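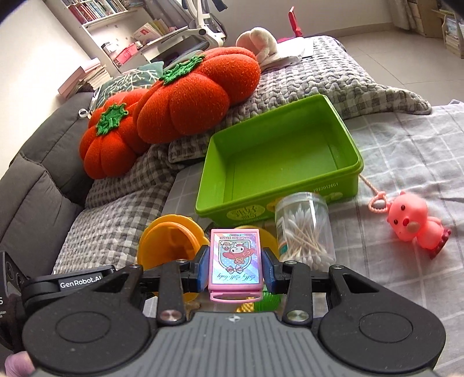
Efa Gape

Okay, eraser people, I finally started the big sort! I've been putting it off since we moved to Prenden, and this week I cleared a space, put down the plaid sheet so small stuff wouldn't disappear on me, and got out the green bin. First one up is the My Melody Magic-Box Eraser, and I'm sorry but LOOK at that label. It's all shiny lavender and pale blue inside a pink border, she's there in her hood with the little friend beside her, and then there's the striped bow. And a strip on the end that looks like a handle! I have a soft spot for anything small that's pretending to be luggage.

So the plan. My notebook list says I have 317 erasers, and that list is old, so who knows. They're currently in shoeboxes, pencil cases, a cookie tin and one very full sock. I want every one of them in a bin by category, and the green bin is going to be Characters. After that I think Food, Animals, School Supplies Shaped Like Other School Supplies, and Plain But Nice.

Two questions for the group:

1. Do you sort by character/theme, or by type of packaging? My Melody is in a box. Most of my other character ones are bare or in little sleeves. Part of me wants all the boxed ones standing together like tiny books.

2. Are you opening yours? I haven't opened this one and I keep picking it up and putting it down again.

Will report back as I go. I'm so excited, I've got snacks and everything.

pencilshavings_pat

Oh she's gorgeous! That label!! I love anything with a holographic finish, I had a sticker album like that as a kid and would just tilt it back and forth under the lamp for half the evening.

I sort by theme and I wouldn't do it any other way. When I want to look at my fruit I want ALL my fruit, I don't want to remember which pears came in a box.

gumdrop317

Coming in with a warning before you fill that bin. Bare erasers and plastic containers can be a bad mix. A lot of erasers are soft vinyl, and the stuff that keeps them soft creeps out and sticks to whatever it's touching. I lost a whole row of dinosaurs to a clear divided case. They'd sunk into the floor of it and when I pulled one up it left its feet behind.

Boxed ones like yours are in better shape because they have something around them. It's the loose ones I'd worry about. Line the bin with paper first.

(And no, the number in my name isn't about my collection, but I did get a kick out of seeing it in your post)

Efa Gape

Left its FEET behind. Oh no.

Okay, lining the bin. Would parchment paper work? I have a roll in the kitchen. And ha, I noticed your name the second you posted!

gumdrop317

Parchment is fine, so is plain printer paper. Swap it out if it ever feels greasy. Don't let different colors touch each other either, the dark ones can stain the light ones.

rulerandcompass

I'm going to disagree a little, I think this gets overblown. I've kept mine in ordinary plastic bins for years and the only ones that ever stuck were in a hard clear case that sat in a hot car in August. Softer, bendier kinds of bin have never given me trouble. I'm not saying don't line it. I'm saying don't lie awake over it.

On question one: packaging. Boxes with boxes, sleeves with sleeves, bare with bare. Boxed erasers stack and bare ones roll, and if you mix them the boxes end up with dented corners. A dented corner on a shiny label shows from across the room.

pencilshavings_pat

But then you've split up the characters! She'd have My Melody in one bin and her friends in another. It's cruel.

rulerandcompass

They're erasers, Pat.

pencilshavings_pat

And?

gumdrop317

My dinosaurs were in a closet, for the record. No car, no heat. It was a hard clear case though, so you may be right about the kind of plastic making a difference.

Efa Gape

Loving this already. rulerandcompass, the dented corner thing got me. I went and checked my other boxed ones and there's a little cream-colored one with a squashed end, and I'm fairly sure it's from being under the cookie tin.

What if I do theme bins, but with the boxed ones standing up along one side and the bare ones on paper on the other side? The green one has a nice flat floor so things should stand okay.

tinylunchbox

That's how I do it! I cut a strip of cardboard from a cereal box and fold it into an L so it stands up as a wall. Boxed on one side, loose on the other. If the wall gets scruffy you eat more cereal and make another one.

I buy most of mine at the Bendthorpe flea market. There's a table there with a huge jar of loose ones and you pay by the scoop, so I come home with a sandwich bag full and no idea what I've got until I tip it out. Last time there was a tiny iron in there. With a cord! The cord was an eraser too!

About opening: I open everything. I want to smell it and see how it's made and have the thing in my hand.

oldschooldesk

Never open. Once you've broken a seal you can't put it back. I have almost 500 and the only opened ones are the ones I was given that way.

If you really need to know what's inside, buy two.

tinylunchbox

Buying two of everything is how you get to 500, though

oldschooldesk

Fair.

Bunstead Betty

Hello from a lurker, I had to sign up for this one. I taught second grade in Bunstead for a long time and kept a treasure drawer for the kids, mostly pencils and erasers. The boxed ones always went first. Didn't matter what was in them. A child would dig past seven perfectly good rubber strawberries to get to something with a lid.

So I'd say open it, Efa. A box is there to be opened. But do it slowly, with clean dry hands, and keep every scrap of the wrapping flat in an envelope. I keep mine in the back of a binder and I enjoy them nearly as much as the erasers.

Efa Gape

Betty, welcome!! I'd have been one of those kids for sure, I would've trampled the strawberries.

An envelope for the wrapping is such a good idea. I've thrown out so many sleeves over the years and now I'm sad about it.

graphite_gus

Jumping in on a different point. Whatever bins you land on, write the list as you sort. I did my whole collection without a list and then had to take it all out again. It took me 90 minutes to put away and two evenings to undo.

I use a Rebelo notebook, the one with the grid pages, one line per eraser. Name, color, where I got it, condition, which bin. For a boxed one I copy down whatever's printed on the front too, word for word. So yours would go in as "Magic-Box Eraser, My Melody, pink, shiny label." You'll think you'll remember and you won't.

rulerandcompass

Spreadsheet. You can't sort a notebook.

graphite_gus

You can't draw a tiny picture of the eraser next to the line in a spreadsheet.

rulerandcompass

You can put in a photo.

graphite_gus

Not the same and I won't be moved on it. My drawing of a hamburger is the best thing I've made all year.

pencilshavings_pat

We're going to need to see the hamburger, Gus.

Efa Gape

Yes please, hamburger!

Update from the plaid sheet. I've done the cookie tin and half the sock. Characters is filling up, with a cereal box wall down the middle (thank you tinylunchbox, it's holding up great) and parchment under the loose ones. My Melody has a spot at the end of the boxed row where the label catches the window light. Food is going to need a bigger bin, I had no idea I owned this much sushi. I also found a plain white block with my name on it in my own handwriting from when I was small, the E backwards, and that one's going in Plain But Nice forever.

New problem: what do you do with ones that fit two places? I've got a cat holding a doughnut.

oldschooldesk

Animals. The cat is the subject.

tinylunchbox

Food! The doughnut is bigger than the cat on mine, if it's the one I'm thinking of. Pink frosting?

Efa Gape

Yes, pink frosting! And you're right, it's a very large doughnut.

gumdrop317

I have a bin marked Holding Something for this exact situation. It has a bear with a pencil in it, a frog with an umbrella, and a rabbit that's supposed to be holding a carrot but I've never found the carrot.

Bunstead Betty

Check the sock drawer for the carrot. Small things get into the toes.

Efa Gape

Holding Something is going on a label right now. I'm out of bins so the cat's in a teacup until I get to the store. Still haven't opened My Melody. Tinylunchbox and Betty say open, oldschooldesk says don't, and Pat and Gus haven't voted yet, so get in here.

graphite_gus

Draw her first, then open.

pencilshavings_pat

Open! And post the inside!! I'll be refreshing this page all evening.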